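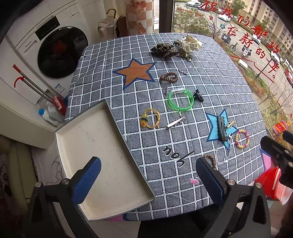

The Hair Tie Census

Every home has a place where the small things go to be forgotten. In mine it was a drawer, then two drawers, then a cookie tin whose lid had to be held down with a candle. I had been buying claw clips at a steady rate for years, on the theory that I didn't own any.

Sreekumar Kurup, who sorts other people's belongings for a living out of a second-floor office in Kirnton, has a rule for this kind of mess. Tip it all out on a cloth with room to spare and don't put anything back until you've looked at it. "Looked at it," he told me, in the tone of a man who has watched clients close their eyes.

The looking is the hard part. A scrunchie is easy. You wear it or you don't, and leopard print tends to settle the matter for you. Bracelets are worse. A strand of wooden beads with a cross on it came from somebody, and that somebody may visit. A fine silver chain that has knotted itself around another fine silver chain will eat an evening, and at the end you will have two chains you don't wear.

Kurup allows one shallow tray or box lid for the undecided. It has to be shallow. Anything deeper, he says, and you've built another drawer.

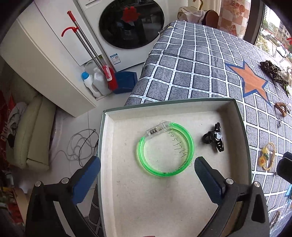
Awaiting a verdict: one green bangle, one black claw clip.

My friend Natnael Assefa takes the opposite view. He keeps 48 hair elastics on a doorknob, has short hair, and says they're useful for closing bags of rice. I couldn't argue, and I have since closed a bag of rice.

Then there are the bangles that light up, or used to. They come home from a party and stay for years, too plastic to be jewelry and too cheerful to throw out. Kurup wants the batteries dealt with first and the feelings later. I put mine on, wore it while I did the dishes, and returned it to the lid for another week.

The cookie tin now has cookies in it.

457 shares | 2 comments
Contact us | Back to top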